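May 7, 2026
By Aisling Phelan

Cabinet doors are my favorite thing to fix in any kitchen, and I mean that! You can take a room from grubby and creaky to something you enjoy walking into, and most of the time you need a screwdriver, a bowl of warm water and one free afternoon. I did all of mine last December while the weather was awful and I've been bragging ever since.

Start with the grease. The worst of it collects along the bottom edge of the upper doors and in the strip right above the stove, and if your cabinets are dark you may not notice until you run a finger along it. Mix a teaspoon of dish soap into a quart of warm water, add a good splash of white vinegar, and wipe with a soft cloth wrung nearly dry. Go with the grain if there is grain. For the sticky yellow stuff, make a paste of baking soda and a few drops of water, dab it on, leave it for 2 minutes and wipe it off gently - don't scrub, you'll dull the finish. Then a clean damp cloth, then a dry one. An old toothbrush gets into the corners of paneled doors like nothing else.

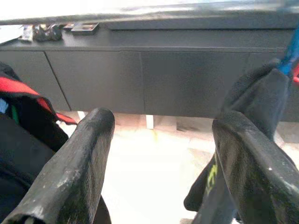
Nazareno Testa wrote in to say that vinegar left a cloudy patch on his waxed pine doors, and that he now sticks to plain soap and buffs on a little paste wax afterward. Good point, and thank you! Waxed and oiled wood should skip the vinegar altogether. Test any cleaner on the inside of a door first, down low by the hinge.

Next, the hinges. If a door sags or rubs its neighbor, open it and look for the screws on the hinge arm. On most modern cup hinges the front one moves the door side to side and the back one moves it in and out. Quarter turns only, then close the door and look again. It's so satisfying when the gap comes out even!

Stripped screw hole? Dip a couple of toothpicks in wood glue, push them in, snap them off flush and let it dry overnight. The screw will bite like it did on day one. I fixed the pantry door at the Ratton Street house this way and it hasn't budged.

For scratches, I love a felt touch-up pen one shade lighter than you think you need. Small nicks on painted doors can be sanded with 80 grit only if they're really rough - otherwise go straight to something finer and feather the edges.

And put felt bumpers on the inside corners! A sheet of 40 did my whole kitchen with plenty left over for the bathroom vanity and a picture frame that used to rattle every time the front door shut.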